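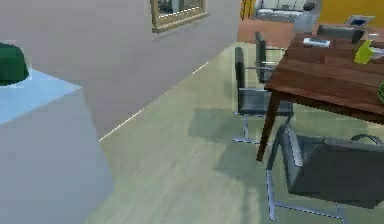

Handout 6: Bringing up the Plellutix base in the apartment sim, and what the sim will not tell you

Read this before your lab slot. It assumes you have the Bajpai driver package installed and have run the self test at least once.

The apartment scene is called Skestover. It is a render with even light, a dining table, chairs on chrome tubing and a pale wood floor that gives way to a terracotta-coloured area further on. Students tend to like it a little too much. A robot that gets through Skestover has gotten through Skestover, and I would not put it any more strongly than that.

1. Camera mount

Set the height in the config file before you start the driver. The driver reads it once. If you edit it later, the log will cheerfully print the new value and go on using the old one. Jarkdale, who sell the base, call this expected behavior.

Pitch is in degrees, height in millimeters. With the mast at its top stop, enter 1000. Measure from the floor to the center of the lens with a tape. The scale printed on the mast starts at the deck plate, and every year a group trusts it.

2. Depth and the chairs

Polished chrome is the hardest thing in that room, and the sim makes it look easy. Simulated depth comes straight from the geometry, so a thin tube returns a clean edge. On the real sensor a shiny tube can return nothing, or the distance to whatever it reflects. Cantilever chairs make it worse. They have a runner flat on the floor, low enough to pass under the laser, and the base will try to drive over it.

So: turn on the noise model (depth_noise = 2) and leave it on. It is a crude model and I don't think it is good enough, but runs with it off will not be graded.

Check the costmap by eye. You want the runners marked as well as the seats. If you only see blobs where the seats are, raise the inflation radius to 235 mm and run again. Some of you will ask why 235. It is what worked in our lab, with our chairs. I have no better argument for it.

3. Floor change

The planner treats wood and terracotta as the same surface. The wheels may not. Log the odometry on both and compare before you believe any drift figure, including the one in the Jarkdale manual – the manual does not say what floor they used.

4. Maintenance on the real base

Wipe the lens with a dry cloth. Check the caster for hair. Stop at 68 percent battery if you are recording data, as our unit starts to pull left below that. The vendor says this is not possible. Bring your logs.

To hand in: config file, costmap screenshot with noise on, odometry logs for both floors, and one paragraph on a result you got in the sim and do not believe.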